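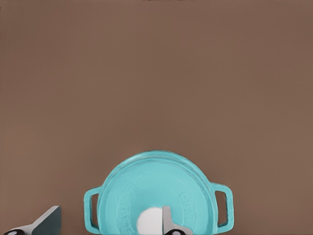
Sim view, lid task. Overhead on the turquoise pot, gripper open.

Cell Technician, part time to start — Titik, Altimbridge shop

We need somebody to look after one robot cell. One. Not a fleet, not a line. It's called Trimine, it has one arm and a two-finger gripper, and it handles cookware all day: lids, knobs, loop handles, pots that are heavier than they look. Same jobs run in simulation first, then on the real bench. You would own both ends, the sim setup and the hardware, with help.

Start in February if you can. Later is OK for the right person, tell us in the email.

What the work is

Mornings. Power up, home the arm, check both fingers for play. Wipe the pads. Look at the finger screws, they back out. Run the open/close cycle 30 times and write down anything that sounds different from yesterday. Then the camera check against the floor marks, then the first lid run. Takes most of an hour when nothing is wrong.

Midday is usually changeovers. Different pot, different lid, new grasp points. The knob is the hard one. Small round target, and when the fingers come down with one on each side there isn't much room before a finger tip rides up on the lid. If the approach is off you get a scrape or a stall. You'll be adjusting offsets a lot, small numbers, one at a time, and writing down each one. Please write down each one. We lost a good week last fall to an offset that was changed and not logged.

Sim side: keep the simulated gripper matched to the real one. When we swap fingers on the bench the model gets swapped too, same day. Finger width, opening, pad thickness, where the camera sits. Right now the sim fingers are flat paddles and the real ones have a worn chamfer on the inside edge, so the two don't agree at the last bit of closing. That is job number one for whoever comes in.

Repairs. Pads, finger plates, cables at the wrist, the occasional connector. The wrist cable is a wear part here whether the maker says so or not, we change it on a schedule. Bigger stuff (joints, drive) goes out to Marras and you'd be the one who boxes it up, talks to them on the phone and puts it back on when it returns. Re-zero after, full check, no shortcuts, even if people are waiting on the cell.

Last hour of the day is notes, parts count, park the arm, lock out.

Stuff that goes wrong, so you know what you're getting

Gripper closes but reports open. Nearly always the connector, sometimes the sensor.
Glossy lids confuse the depth camera. Lights need to be moved, then everyone complains about the lights.
Force limit is a 0 to 255 setting. We never run it at 255. Somebody did, there's a dent in the bench.
Fingers drift apart unevenly after a hard stop. Has to be re-centered by hand with the gauge.
Sim says fine, bench says no. Or other way round, less often.
Lid goes back on crooked and the next run starts from a bad place, so the rest of that batch is junk. Catch it early.

What you need

Two years or so of hands-on time with machines. Robots are great but packaging equipment, CNC, printers, vending repair, all count. We've had good people from all of those.
Can read a wiring diagram and use a meter without being told which setting.
Enough Python to open a config script, change a value and not break the file. You don't have to write software.
OK with lifting a full cast iron pot off a bench several times a day.
Writes things down. See above.
Some patience for the same lid, over and over.

Nice if you have it: any simulator experience, any camera calibration, 3D printing for finger parts, soldering that holds. If you've worked with Trimine type cells before say so up top so we don't miss it.

No degree needed. We don't ask for one and won't check.

Hours and pay

Three days a week for the first three months, 7 am start. Then full time if we both want that. Days are flexible except that you overlap with Sachiko at least two of them. One Saturday shift a month for the full teardown, when the cell is down anyway — paid at time and a half, lunch on us.

$30 an hour during the part time stretch, goes up when you go full time, we'll talk real numbers at the second interview. Boots and glasses covered. Parking is free but the lot is small, get here early or use the street.

On site only. The sim machine can be reached from home but the arm can't be, and it's the arm that needs you.

How you'd be trained

First two weeks you shadow Sachiko Tsuji, who built the cell and has been keeping it going by herself. Week one you mostly watch and log. Week two you do the morning checks and she watches. After that there is a 17 step restart procedure you have to be able to do without the sheet before you work alone with the arm powered. Most people need a few tries. Lockout training is the first morning, before you touch anything.

There's a binder. It's mostly up to date. Fixing the parts that aren't is also the job, teh gripper section especially.

To apply

Email with the subject line CELL TECH. Resume or just a list of what you've worked on, either is fine. Also send a short note, half a page tops, on one machine you kept running: what kept failing, what you checked first, what you ended up changing. We read that before the resume. Photos of your repair are welcome, ugly ones too.

Phone call first, 20 minutes or so, with Sachiko. Then a paid half day at the shop where you swap a set of finger pads, re-center the gripper, and run the lid task in sim and on the bench with one of us next to you. We'll break something small beforehand and you go find it. No trick questions, ask for help whenever, bring your own tools if you like them better then ours.

You'll get an answer either way, normally inside a week of the half day.

Agencies, please no. Questions about the shift pattern or access to the building, put them in the same email and Sachiko will call you back after 3 pm when the cell is parked.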